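Grarnolov 評価室について

トップ > 私たちについて

Grarnolovは、ロボットの学習手法を追試し、その結果を書面で返す会社です。新しい手法を発明することはほとんどありません。他社や研究室が「できた」と言っているものを、自分たちの台の上でもう一度やってみる。それが仕事の大半です。

ご依頼をいただく前に、このページをひととおり読んでおいてください。期待していたものと違う、というご連絡を着手後にいただくことが、いまだに少なくないためです。

なぜ疑うところから始めるのか

家事をこなす双腕ロボットの動画は、毎週のように新しいものが出てきます。コップを片づける、布をたたむ、皿を重ねる。どれもよくできています。ただ、見ている側には、その一本の前に何回撮り直したのかがわかりません。台の上の物を誰がどこに置き直したのかもわかりません。成功率の数字が添えてあっても、何をもって成功としたのかが書いていない論文は多く、書いてあっても読み手によって解釈が割れます。

代表のNilmini Weerakoonは、以前の職場で手法の選定を担当し、論文の数字を信じて導入を決め、現場でまったく再現できなかった経験があります。論文に嘘が書いてあったわけではありません。初期配置の幅が、現場の散らかり方に比べてずっと狭かっただけでした。この手のずれは、読むだけではまず見つかりません。台を組んで、物を置いて、回数を重ねるしかない。会社を作った理由を聞かれるたびに彼女はこの話をするので、社員は全員そらで言えます。

私たちは、学習型のロボット制御に将来がないとは考えていません。一方で、いま出回っている数字をそのまま設備投資の根拠にしてよいとも考えていません。

評価手順「Trundness」

社内の評価手順をTrundnessと呼んでいます。名前に深い意味はありません。最初の版を書いたObaidul Samarakoonがファイルにつけた仮の名前が、そのまま残りました。

中身は地味です。一つの課題につき、初期配置を30通り、評価を始める前に決めて紙に印刷します。試行の順番は、操作担当ではない者がくじで決めます。配置は印刷した紙のとおりに並べ、途中で「これは無理そうだ」と思っても変えません。成功の条件も先に文章にしておき、試行が終わってから書き換えることを禁じています。

判定は、手法の名前を伏せた記録映像を二人が別々に見て行います。二人の判定が食い違った試行は、話し合いで片方に寄せることをせず、「不一致」としてそのまま報告します。お客様からは、この不一致の欄をなくしてほしいと何度か言われました。なくしていません。食い違いが多い課題は、たいてい成功の条件の書き方に問題があり、それ自体が知っておくべき結果だからです。

人が手を貸した試行は、理由を問わず失敗に数えます。アームが止まったので再起動した、物が台の隅に寄ってしまったので戻した、というものも含みます。厳しすぎるというご意見はよくいただきます。ただ、実際の現場で誰が物を戻すのかという問いに、納得できる答えをもらったことはまだありません。

食器課題と、あまり景気のよくない結果

現在もっとも長く続けているのが、マグカップやコースターなど、卓上の小物を扱う課題群です。対象は人の遠隔操作から動作を学ぶ模倣学習の方策で、比較しているのは次の二つです。一つは、遠隔操作の記録をすべて使って学習したもの。もう一つは、操作担当が迷って止まったり、つかみ直したりした区間を取り除いてから学習したもの。後者を社内では「Tan」と呼んでいます。

きれいな手本だけで学ばせたほうがうまくいく、という主張はもっともらしく、私たちも最初はそう予想していました。手本は105本。物の置き方を変えながら、4人の操作担当が分担して集めました。

結果を先に書くと、Tanが優れているとは言えませんでした。30通りの配置のうち、二つの方策で成否が分かれたのは7通りで、内訳はTanの勝ちが4、負けが3です。この差を改善と呼ぶ気にはなれません。もう一度くじを引けば逆になってもおかしくない差です。

気になったのは失敗の中身のほうでした。Tanは、最初の把持が決まれば動きに無駄がなく、見た目は明らかにきれいです。ところが指が取っ手に触れて物がずれると、そこから立て直せずに、何もない場所で手を閉じることがありました。全記録を使った方策は動きがもたつくかわりに、ずれた後でもう一度つかみに行く場合がありました。迷いの区間を捨てたとき、立て直し方の手本まで一緒に捨てたのではないか。私たちはそう疑っていますが、まだ疑いの段階です。同じ手本から立て直しの区間だけを戻した条件を試すまでは、断定するつもりはありません。

平たい物の結果も素直ではありません。コースターのように薄くて丸い物は、カップに比べて縁に指をかけるのが難しく、どちらの方策でも失敗が目立ちます。これを手法の限界と見るか、指の形の問題と見るかで、社内の意見はいまも割れています。Malte Diekmannは指の問題だと言い、Yvette Dufourは、人が遠隔で操作すれば同じ指で取れるのだから言い訳だと言います。どちらの言い分も報告書に載せました。

二本のアームを一つの台に載せていることについても、効果ははっきりしません。左右の手が近づく配置では互いの動きが邪魔になりやすく、一本で済む作業を二本でやらせて難しくしているだけではないか、という指摘が社内から出ています。 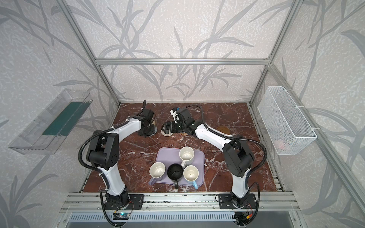

評価台について

作業台は二本のアームを手前のレールに固定し、アルミのフレームで囲った形です。天面は赤みの強い大理石で、不規則な白っぽい筋が入っています。奥の壁紙は葉と枝の柄です。無地の白い台のほうが画像処理には楽でしょうし、成績もおそらく上がります。ですが、お客様の職場の机が無地の白であることは、これまであまりありませんでした。

カップを載せるトレイは薄紫色で、白いマグと黒いマグを詰めて並べています。取っ手の向きはばらばらで、トレイの縁からはみ出すものもあります。取っ手を全部同じ向きにそろえれば課題はずっと易しくなりますが、Trundnessの配置表では、そろえた配置を意図的に少なくしています。カップの内側に薄い茶色の跡が見えるものも、そのまま使っています。

台の見学は受け付けています。見学中に失敗する場面をご覧になる可能性は、かなり高いとお考えください。成功しやすい配置を選んでお見せすることはしていません。

働いている人

Nilmini Weerakoon(代表)
受託の可否を決めます。断る件数のほうが多い月もあります。

Obaidul Samarakoon(評価手順)
Trundnessの管理者。手順の変更は必ず彼を通ります。変更の提案には書面が必要で、口頭のものは聞かなかったことにされます。

Anoma Fakir(遠隔操作・データ収集)
操作担当のとりまとめ役です。操作者ごとの癖が学習結果に与える影響を調べており、二月に社内報告の初版を出しました。本人いわく、まだ人に見せられる段階ではないとのことで、公開は未定です。

Yvette Dufour(統計・判定)
映像判定の設計と集計を担当。報告書から「有望」「大幅に」といった語を消す係でもあります。

Malte Diekmann(機構・保守)
アーム、指、配線、台の維持。指の設計を変えたがっていますが、進行中の比較が終わるまでは認められていません。

拠点はWarniaの二階です。一階は別の会社が入っていますので、お越しの際は外階段をお使いください。

お引き受けできないこと

宣伝用の動画だけを撮るご依頼はお受けしていません。評価の記録映像をお渡しすることはできますが、その場合は失敗した試行も含めた全編をお渡しし、抜粋で公開されるときは試行の総数を併記していただきます。

結果が出る前に結論の方向を約束することもできません。「他社の手法に勝っていることを示してほしい」というご相談には、勝っているかどうかを調べることならできます、とお答えしています。

安全認証や規格適合の判断も業務の範囲外です。私たちの報告書を認証の代わりに使うことはお控えください。

結果の公開について

自社で費用を負担した評価は、良くても悪くても公開します。食器課題については、配置表、成功条件の文章、判定の不一致を含む全試行の一覧を、お申し込みいただいた方にお渡ししています。学習済みの方策そのものは配布していません。

数字に誤りを見つけた方は、ぜひお知らせください。過去には、集計表の左右のアームの欄が入れ替わっているというご指摘を外部の方からいただき、訂正版を出しました。訂正前の版も、取り下げずに並べて置いてあります。

お問い合わせ

評価のご相談、見学のお申し込み、訂正のご指摘は、お問い合わせフォームからお願いします。ご相談の際は、対象の手法、扱う物、何ができたら成功と考えるかの三点をお書き添えください。三つ目が空欄の場合は、まずそこを埋めるための打ち合わせをご案内します。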